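Winovley Design Evening Program
Materials 2: Surfaces and Finish
Week 6 notes, Yu-ting Kan
Posted 17 January 2021, replaces the version with the missing page

Read before class if you can. If not, skim the part on friction, we start there. Slides are separate. These notes go in the same order more or less, except cleaning, which I moved to the end.

Why surface gets its own week

Students pick a material and stop. "It's aluminum." OK, but polished? Blasted? Brushed, and brushed which way? The person using the thing never touches "aluminum", they touch the top few microns and whatever got put on it. Oil from hands, too.

Last week was bulk properties (stiffness, density, heat). Tonight is only the skin.

Three words people mix up

Roughness: the small, close-together bumps. Leftover from how the part was made, mostly.
Waviness: longer bumps. Machine vibration, warping, a worn spindle. Run a fingernail across and you may not feel it, but tilt it under a lamp and there it is.
Lay: the direction the pattern runs. Turned parts have circular lay, ground parts usually straight. Brushed steel is all lay.

On a drawing you will mostly see Ra. Average height of the profile away from the mean line. Useful but crude. Two surfaces can have the same Ra and feel nothing alike, one with wide shallow hills and the other with a few sharp scratches. Soon-im will hand round a pair like that. Keep the tags on them please.

Friction, the quick version

Textbook: friction force = coefficient times normal force. Area drops out. Good for hard dry things, wood on wood, steel on steel.

Not so good for rubber. Soft stuff creeps down into the bumps of the other side, so real contact area matters and the coefficient moves as you press harder. This is why tire people don't talk like machinists.

Real contact area: two flat metal blocks only touch at the high spots. Tiny fraction of what you see. Press harder, more spots touch, which is where the textbook rule comes from in the first place. Draw this one yourself, it sticks better.

Static vs kinetic. Static usually higher. Drawer that sticks then jumps = the gap between them.

Texture you add on purpose

Knurling. Diamond or straight, rolled or cut into round stock. Rolled pushes metal up so the diameter grows a bit, allow for it. Diamond resists slipping along the axis and around it, straight only really helps with turning. Look at any knob.

Crosshatch on flat parts. Same idea without the lathe. Raised diamonds with grooves between. Grooves give water and dust somewhere to go, and edges to catch on something soft. Against a hard smooth object the gain is a lot smaller than people expect, there's nothing for the edges to bite. Keep texture on the contact face and leave the rest plain if you can. Cheaper, and easier to wipe.

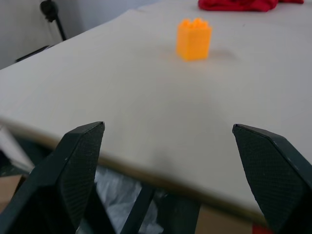
Crosshatch on the inner faces, outer edges left smooth.

Molded texture. Leather grain, fine spark finish, etc. Cut or etched into the mold and the plastic copies it. The catch is draft: deeper texture needs more taper on the side walls or the part drags coming out and you get shiny scrape marks. Ask the molder early. The Cladine handle (case study, second reading) went back to tooling for exactly this.

Blasting. Even, matte, hides small machining marks. Does not hide dents. Shows fingerprints badly on bare aluminum, so anodize afterwards.

Gloss and what the eye does

Smooth surface sends light back in one direction, rough one scatters it. That's most of it. But:

- a curved shiny surface reflects the whole room, so you judge the shape from the reflections. Any waviness shows right away.
- matte colors look lighter than the same pigment in gloss, becuase scattered light washes over them.
- folds in fabric read as soft even when the fabric is stiff. Shadows do it.

Sorting practice. Take a mixed table of ordinary stuff and rank it by gloss first, then by how grippy you think each one is, then go and touch. Cloth, stainless steel, tape on the roll, toy bricks, all fine. Most people get the gloss order right and the grip order wrong. 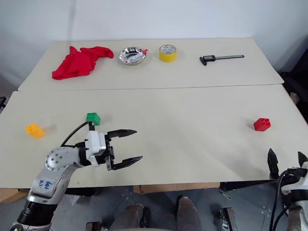

Coatings

Paint, powder, plating, anodize. Know which of them add thickness!! Anodize grows partly in and partly out. Powder is thick, it will fill small holes and kill a thread, so mask them. Plating builds up on sharp corners and goes thin in deep recesses. Put "dimensions apply after coating" on the drawing or somebody will guess.

Soft-touch paint: lovely for a year, then some of them turn sticky. The Gavalas reading covers why. Short answer is moisture plus skin oil breaking down the binder.

Wear

Abrasive = hard particles plowing. Adhesive = surfaces weld at the high spots and tear. Fatigue = cracks from repeated loading, flakes come out. Texture wears from the top down, so a diamond pattern gets flatter and starts to act like plain stock. Ask what the part looks like half worn, not only new.

Cleaning

Every groove holds dirt. Food and medical go smooth for that reason, and then have to solve grip some other way, usually with shape. A waist in the handle, a flare at the end. Deep narrow grooves are the worst, wide shallow ones rinse out.

For next time

Reading: Gavalas handout, then Cladine case, pages 2 to 23.
Bring one object with two different finishes on the same part. Small enough to pass round.
Write half a page: why two finishes, how was each made, which one will fail first. Handwritten is fine.
Sample kit from Sirkero is in room 735, sign it out with Soon-im Noh. Kits come back the same week, the other section needs them for their May review.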